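Robot arm stops dead after 78 minutes, blames nothing in particular

A tidying robot under test at Trullalier's Eswood site has been taken off duty after it halted partway through a job and then declined to say why. The fault log, when engineers got it open, held 3200 entries. All of them read "OK".

The arm had been given an evening's worth of table clearing in simulation, the stage at which mistakes are supposed to be cheap. It had 2000 goes to get through. It managed a respectable share of them before stopping above the table with its gripper low, where it stayed until the morning shift came in and asked who had paused it.
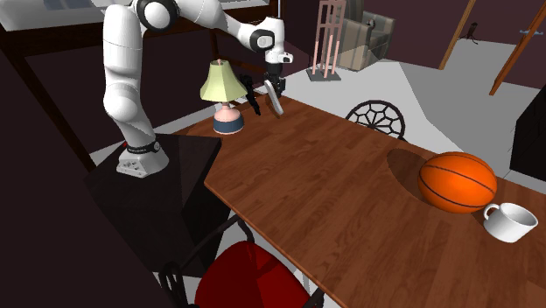

By the Kokbridge newsdesk
May 4, 2026

The rendered room used for the trials has a long wooden table with a lamp at one end and a basketball and a mug towards the other. The ball was a late addition, put in to see how the software coped with things that roll. According to the company's incident note, it coped by recalculating its route again and again, each time reaching the same answer and each time deciding to check it.

The stop itself worried the engineers less than the silence that came with it. A stalled arm is meant to raise an alarm within 2 seconds. This one carried on reporting good health for 78 minutes, which in a real building would leave anyone walking past with no way of knowing whether it was switched off or merely thinking.

Dudek, the firm that supplies the control software, says the alarm was watching for a lost connection and the connection was never lost. It has sent a fix that looks at whether the joints are moving when they ought to be. A similar change was proposed in January and put to one side as unnecessary.

Trullalier says no real machine was running the affected version. Its physical trials at Kokbridge have been put back all the same, and will not start until the simulated arm has finished a full run with the new alarm switched on. The first attempt got through the night without stalling - although the alarm went off twice while the arm was waiting, quite correctly, for its next instruction. Dudek is looking into that as well.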